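Soft Tips or Hard Tips? Comparing Two Gripper Finger Sets on a Pick-and-Place Task

Final project report, Robotics Systems Design
October 2022

Summary

Our team compared two sets of fingers for a parallel-jaw gripper on a simple tabletop job: pick up an object, put it in a basket, let go, back away. The hard set came with the Gresinix gripper our lab already owned. The soft set was our own design, printed in a flexible filament over a stiff core, and we named it Sorska after the whiteboard it was first drawn on (long story, and the whiteboard has since been retired). Over the whole project we logged 1172 grasp attempts, and we loved nearly all of them. The soft fingers were more forgiving with curved objects. The hard fingers were more predictable near the basket, which surprised us, and a fair bit of this report is about why.

Why we picked this

We all came out of second-year controls wanting to build something that touched the real world. Most of the papers we read in August treated the fingertip as a footnote. The planning gets pages and pages, the camera calibration gets a section, and then there's a line saying the gripper was "standard". But the fingertip is the part that meets the object! We wanted to know how much of a difference it made if everything else stayed the same.

So that became our rule. Same arm, same camera, same controller gains, same objects, same operator training. Only the fingers change.

Setup

The arm is the six-axis unit on the teaching bench, driven through the Fosinbridge controller. Fosinbridge lets you record a teleoperated motion and play it back, and it logs finger position at every step, which saved us from writing our own logger. The head camera looks down at the table at an angle, so the operator sees the workspace much as you would if you were leaning over it.

We kept the work surface white. Our first runs were on the bare bench top, and the glare and scratches made it hard to judge edges on the monitor. With a white background the objects popped right out, and the shadow of the arm became useful as well. You learn to read it. When the shadow of a finger closes in on the finger itself, you're nearly at the table, and that's a better depth cue than anything we had on the screen.

The target was a woven basket. A plain plastic tub would have been easier, and we did use one for the first week, but it taught us very little. A woven wall has some give and plenty of places for a fingertip to catch, and the thick rim means you have to plan your way over it properly.

For objects we wanted a spread of shapes: a block, a small ball, a cylinder and a banana. The banana was everyone's favourite from day one. It has no flat sides, its centre of mass isn't where you'd like it to be, and it rolls to a new angle if you brush it.
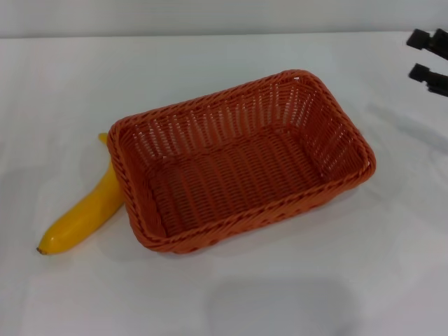 Approach direction turned out to matter more than we had planned for. With an object sitting out in the open, the operator could come in from any side and rotate the wrist to suit. Once it was up against the basket, half of those approaches were gone. One finger had to go into the space between object and wall, and if there was no space, the options were to grab further along or nudge the object clear first. We hadn't written a rule for nudging in our original protocol. We added one: a nudge is allowed, but it is logged as its own attempt, and an attempt that ends with the object shoved under the rim is a failure even if the next one succeeds.

That rule alone changed how the comparison looked. Under the first version the two finger sets seemed almost identical, and the extra pushing was invisible in the numbers.

How we ran the trials

Each operator practised with both finger sets before any data were kept. The order was shuffled so that no one always started on the same set. Objects were placed by a teammate who wasn't operating, using a printed list of starting positions that we taped to the monitor stand. Starting positions were split into "open" (clear space on all sides) and "crowded" (touching or nearly touching the basket).

A run was 20 attempts, followed by a break. We learned to respect the break. Teleoperation is more tiring than it looks, and our early logs show finger closing getting sloppier as a session went on.

A success meant the object ended up in the basket and the gripper backed off without dragging anything with it. Dropping the object on the rim and having it tumble in did count, after a spirited argument. We flagged those separately so that a reader can take them out.

What we found

In open positions, the Sorska fingers were a treat to use. They wrap a little around a curved surface, so an operator could be off in wrist angle and still lift. With the hard fingers the banana would pivot between the tips as it came up, and you'd have to travel to the basket with it swinging. The ball was even more lopsided in favour of the soft set. On the block we couldn't tell the two apart.

Crowded positions flipped things around. The soft tips are thicker, and they bend when they touch something they shouldn't. Sliding one between an object and the basket wall often meant the tip folded, and the operator couldn't see that from the head camera. The hard fingers went where they were told. If they hit the wall, the basket moved, and everyone saw it right away.

Of all the attempts, 187 ended in what we called a snag: a finger catching on the weave or the rim, either going in or coming out. Most of the snags were with the soft set, and most of those were on release. The flexible material grips a textured surface really well, and that's lovely until you want it to let go. Rounding the outer edge of the tip helped noticeably, and so did opening the fingers only part way inside the basket.

The controller deserves a mention too. Fosinbridge closes to a position by default, and that suits hard fingers. Soft fingers would much sooner be closed to a force, because they keep squashing after contact. We got a rough force mode going by watching motor current, using the approach described in the Polishchuk lab notes that came with our course. It was jumpy at low speed, but it cut down on squeezing the objects out like a bar of soap.

What went wrong

We printed the first soft tips too soft. They looked fantastic and could barely hold the cylinder. We went through 2 redesigns before settling on the stiff core.

We also lost a full afternoon to a camera mount that had slipped. Every grasp that day landed short, and we blamed the fingers, the operator and the filament before anyone touched the bracket. There's now a strip of coloured tape across the joint so a shift shows up immediately.

Finally, our operators were all on the team. They knew which fingers we had built and, let's be fair, we were all cheering for Sorska. Someone from outside the project should repeat the crowded trials.

Where we'd go next

A hybrid finger is the obvious thing to try, with a slim, stiff outer face for getting into tight gaps and a soft pad on the inside only. We have it drawn up and the first print is on the bed as we write this. We'd also love to put a small camera at the wrist, so the operator can see a tip fold when it happens. The finger files, trial sheets and raw logs are in the course folder, and the printed tips are in the drawer under the bench, labelled by version. Please use them, but leave version one alone, it splits if you bend it.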